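Kevorley Building News — June

Water shutoff on Saturday

The water will be off on all floors this Saturday from 7 a.m. until early afternoon. Gallagher Plumbing is replacing the main valve in the basement and two of the branch valves that were found to be leaking in the spring. Restrooms will be locked during that time. If your team is planning to come in, please pick another day or work from home.

When the water comes back on, it may look cloudy or brown for a few minutes. Run the cold tap in the break area until it clears before you fill a kettle or a coffee maker. Anything with its own water tank should be emptied first and filled again. Satish Dhillon will go around on his own floor before people arrive, but the other floors need to do this themselves.
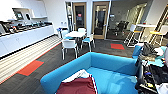 Recycling and trash: what changes

Our hauling contract with Wimach ends this month and Urance takes over on the first. Most of you will see little difference. Pickup moves from early morning to after 6 p.m., so the loading door on the alley side will be in use at the end of the day. Please don't park there, even for a short stop.

The bigger change is sorting. Wimach took paper, cans and bottles mixed together. Urance wants paper and cardboard kept apart from everything else, and they will charge us $94 for each load they have to turn away. Last year the building sent out 594 bags of mixed recycling, and a fair number of those had food in them. Cups with a plastic lining go in the trash. So do napkins and pizza boxes with grease on them. Clean boxes should be flattened and left flat beside the paper bin — not stuffed inside it.

New labels are being printed now. Until they are up, use the old bins the old way.

Storage keys

Azucena Arriaga is checking the list of who holds keys to shared cabinets and storage rooms. Five keys on the list belong to people who have left, and there are others in use that were never written down. If you have a key, send her the number stamped on it and the room it opens. She doesn't need the key itself.
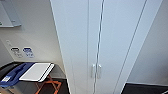 Old files are the other half of this job. Lease papers and signed contracts have to be kept, but many teams are also holding on to catalogs, duplicate invoices and phone lists from two moves ago. A shredding truck can be booked for the building if there is enough to fill it. The minimum load is 1,000 pounds, and we would split the cost by weight. Tell Azucena how many boxes you expect to have, and whether you need someone with a cart to bring them down. The freight elevator can be reserved at the front desk as usual.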